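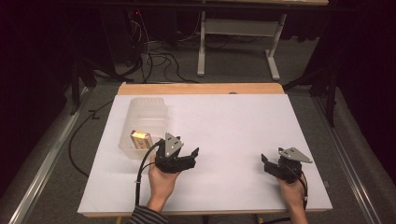 A frosted bin on the table, with one small carton inside.

2023-07-03
By the Lutgate Home Desk
12 comments | 100 shares

I love clear bins for the pantry, and I'm always happy to talk about them! Start by emptying one shelf (just one, or you'll be at it till midnight) and wipe it down with warm water and a drop of dish soap. Let it dry. Tall boxes go at the back of the bin, short ones up front, and anything that expires first gets the spot closest to your hand.

Measure the depth of your shelf before you shop. I skipped that in March and ended up with two bins that stuck out past the door, so now they hold gift wrap. Masking tape makes a great label, by the way – it peels right off when the crackers move out and the tea moves in.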